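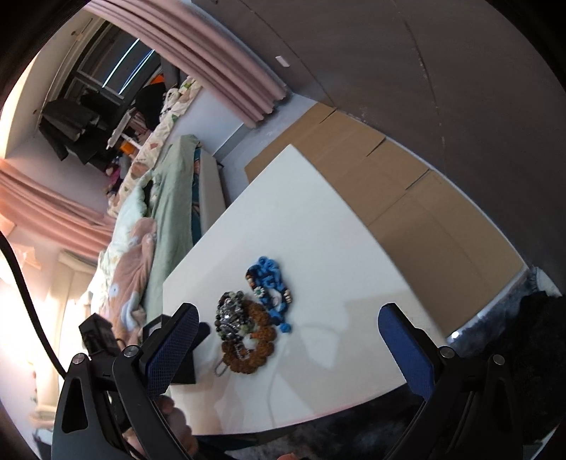

Arbeitsgruppe Schmuck und Alltag, Institut Dandargate

3.2 Was zusammen abgelegt wird

Ich gebe zu, an Abbildung 4 hänge ich ein bisschen. Drei Armbänder auf einem weißen Tisch, das graugrüne mit den Metallanhängern liegt auf dem braunen Perlenband, das blaue geflochtene mit der kleinen Blüte gleich dahinter. Solche Häufchen nennen wir im Braser-Katalog »Ablagen«, und davon haben wir mehr als 230 erfasst – verteilt auf 53 Haushalte. Mich hat überrascht, wie oft Perlen und Geflochtenes beieinander liegen! Im Schmuckkasten (siehe 3.1) kam das nur 24-mal vor.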